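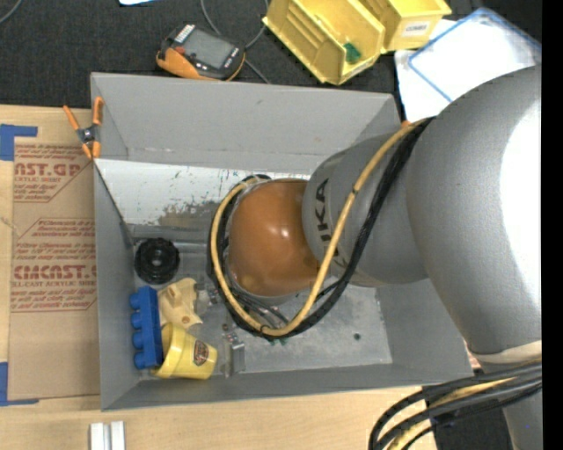 Collecting grasp examples at Prernmont: an interview with Suryani Lubis

16 November 2021

The grasping group at Prernmont has spent the period since May building a set of recorded pick attempts for a learned grasp model. Suryani Lubis runs the collection. She spoke to Heltby about how the examples are gathered, what is stored with each one, and which of them are discarded.

The cell is built on a KUKA arm working over an open gray bin. Lubis described the unit of work as an episode: the bin is arranged, the arm makes one attempt, and the attempt is labeled. "One attempt, one record," she said. "In the first version we allowed retries inside an episode, and the labels became ambiguous. A grasp that succeeds on the third try has changed the pile twice already."

The current set holds 728 episodes. Of these, 110 are held back for evaluation and are not used in training. The split is made by bin arrangement. Lubis said an earlier split by episode had put near-identical piles on both sides and produced scores that the group no longer quotes.

Asked how objects are chosen, she said the aim is a spread of shapes and surfaces. Among the items in the bin are a blue toy building block, a yellow cup, a silver metal bracket and a black ring with ridged edges. "The ring has a hole through the middle, so there is more than one reasonable way to hold it. The cup is a different problem on its side than it is upright. We record both."

Reflective metal remains the weakest category. Depth readings on shiny parts have gaps, and the model tends to place its grasp point at the border of a gap. The group considered coating the parts with a matte spray and decided against it. "The customer's parts will not be sprayed," Lubis said.

Most episodes are driven by a person. Two operators, Hatem Tazi and Rania Saber, alternate after each block of attempts, and the operator's initials are stored with the record. The habit began after Nabila Farouk, who maintains the training code, found that the model could be sorted into two approach styles that matched the two operators. Tazi comes in steeply from above. Saber tilts the tool before descending. Both styles were kept, and the initials are now used to balance each training batch.

Failed attempts are kept as well. The set contains 254 of them, labeled by cause: slip, miss, collision with the bin wall, or two objects lifted together. Lubis considers the last label the most useful and the hardest to apply consistently. "If the second object drops back after a centimeter, is that a double pick? We wrote a rule for it. The rule is on its second revision."

Records are discarded in two cases only: a sensor stream is missing, or the clocks on the arm controller and the camera computer have drifted apart. Drift is checked at the start of each block.

The next stage is a transfer test on a second cell at Narkby, with a different bin depth and no additional training. Lubis declined to predict the result. The cable routing on that cell has yet to be finished, and the wrist calibration will be repeated once it is.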